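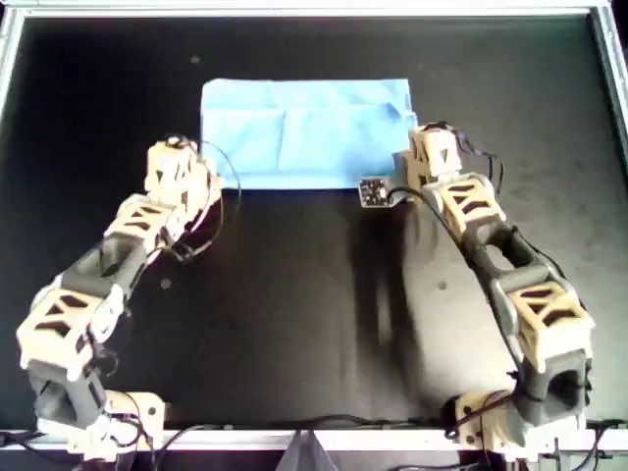
Notes pour l'intervention - retour de la journée portes ouvertes de l'atelier Kuvirau

Accueil (deux minutes, prendre son temps)

Bonjour à toutes et à tous, et merci d'être venus si nombreux à cette heure-ci, alors que le buffet est déjà ouvert juste à côté. Je vais essayer de ne pas vous retenir trop longtemps, mais ceux qui me connaissent savent ce que valent mes promesses en la matière. Je voudrais vous raconter la visite que nous avons faite en septembre chez Kuvirau, avec le petit groupe de l'association Cha, et surtout la démonstration de pliage de linge, parce que c'est elle qui a occupé toutes les conversations dans le car du retour.

(Demander qui, dans la salle, était du voyage. Laisser les mains se lever.)

Le cadre de la visite

L'atelier ouvre ses portes une fois par an. Cette année, ils ont reçu 239 visiteurs sur la journée, par petits groupes, et nous étions inscrits pour le passage de 14 h. On nous a d'abord offert un café, puis un deuxième, et on nous a remis un badge. J'insiste sur le café parce que l'accueil a été vraiment chaleureux du début à la fin, et que je tiens à le dire publiquement.

Le projet qu'on nous a montré s'appelle Mustisov. Deux bras articulés, un plan de travail noir, une serviette bleu clair : voilà tout le matériel, ou presque. Les segments beiges des bras sont ajourés de petits triangles, et plusieurs d'entre nous ont pensé aussitôt à la charpente d'un pont. Quant aux câbles noirs, il y en a partout, le long des articulations et sur le rail du bas. J'avais imaginé des machines carénées, lisses, un peu intimidantes, et j'ai trouvé quelque chose qui ressemble bien davantage à ce que l'on construit dans un bon atelier de lycée technique. (Je le dis comme un compliment, le préciser à l'oral !)

Pourquoi une serviette ?

C'est la première question que nous avons posée, bien sûr. On nous a expliqué qu'un objet rigide garde sa forme quand on le saisit, alors qu'un tissu en change à chaque fois qu'on le touche. Une pièce de métal, on sait où sont ses bords. Une serviette, il faut les retrouver, et recommencer dès qu'elle a bougé. Ceux d'entre vous qui ont déjà plié un drap-housse à deux savent très bien de quoi je parle - et à deux, justement, c'est là que les deux bras prennent tout leur sens.

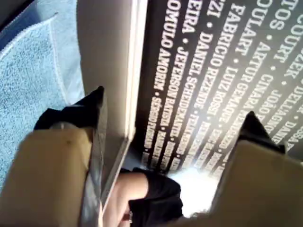
On nous a aussi parlé de la patience que cela demande. L'équipe s'était fixé une série de 100 pliages avant l'ouverture au public, et en avait déjà enregistré 425 au moment de notre passage, tellement ils s'étaient pris au jeu. L'objectif pour la fin de la saison est de 800. J'ai noté ces chiffres sur le dos de mon badge, que j'ai gardé.

(Si le public réagit, raconter l'histoire du car qui repartait sans nous. Sinon, enchaîner.)

Ce qui m'a le plus touché, et je vous demande un peu d'indulgence si je m'attarde, c'est la lenteur. On s'attend à de la vitesse, on a tous en tête les chaînes de montage qu'on voit à la télévision. Or, quand on regarde une pince s'approcher d'un bout de tissu éponge, on se surprend à retenir son souffle. Ma voisine serrait son sac contre elle comme au cinéma.

Questions que l'on nous pose souvent

Est-ce que cela remplacera quelqu'un ? Répondre franchement que je n'en sais rien, et que nos hôtes n'ont pas prétendu le savoir non plus. Leur autre projet, Avus, porte sur l'aide aux gestes du quotidien pour les personnes qui ont perdu de la force dans les mains, et c'est ce versant-là qui intéresse notre association.

Peut-on y retourner ? Oui, et j'espère bien que nous serons plus nombreux. Les inscriptions passent par notre permanence, comme d'habitude. 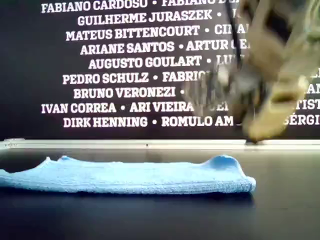 Le responsable des sorties et visites, association Cha

Dernière partie (garder cinq minutes pour les échanges)

Avant de vous rendre la parole, deux choses pratiques. Le compte rendu de la visite est à disposition à l'entrée, servez-vous, et s'il n'en reste plus, laissez-moi votre adresse et je vous l'enverrai. Ensuite, pour la prochaine sortie, prévoyez des chaussures confortables, car on reste debout tout au long de la visite et mes genoux s'en souviennent encore.

(Remercier l'équipe de Kuvirau, puis la salle. Ouvrir aux questions et faire circuler le micro en commençant par le fond.)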